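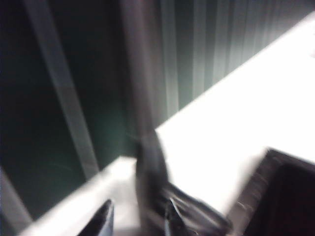 Student Project Report
Automation at a packing workplace: what changes for the workers
Pin-yu Tang
30 September 2018

1. Background

For my project I studied the packing department of Avbridge, a company in Stulivton which sends small accessories to shops and private customers. In May the company started to use a robot arm on one of its packing tables. The workers call it Rainer, and this name is now also written in the shift plan. I wanted to know how the daily work of the people changed after the arm arrived. I was less interested in the technical side, so I describe it only shortly.

2. Method

I spent 6 days in the department and talked with the packers, the shift leader and one technician from Tirkura, the firm that maintains the arm. The interviews were made during breaks or after the shift. Two persons did not want to be recorded, and for them I used my written notes. I also received the internal list of packed orders for one week, in total 2,245 orders.

3. The work before and now

Before May, each packer did the whole order alone. She took the paper, collected the items, put them in the box, closed it and attached the label. Now the arm does the picking and placing of soft items at its table, and a person prepares the items for it and checks the result. The shift leader told me that on a good day the arm handles over 300 items. Items which are long or flexible are still the most difficult. When the arm stops, a light goes on and the nearest packer must come.

4. What the workers say

Most of the people I talked with are glad that they have less pain in the wrists and shoulders. One packer, who has worked there for many years, said that she sleeps better. But she also said that her work became "a work of waiting," and she does not like to be called by a light. Before, she could decide her own speed.

Another topic was training. The technician gave a course of 70 minutes, and all workers found this too short. They learned how to restart the arm, but they did not learn why it stops. For this reason, some of them began to keep a notebook beside the table, where they write down each stop and what they did. In my opinion this notebook is better than the official manual, and Tirkura has asked for a copy.

No one lost the job in the period I studied. However, two temporary contracts were not renewed, and the workers connect this with the arm. The management did not want to comment on it.

5. Limits of the project

I saw only one department, and I visited it when there were not many orders. Before the holidays the situation can be different. I would like to repeat the interviews with the same persons next May and also to include the night shift, which I could not visit.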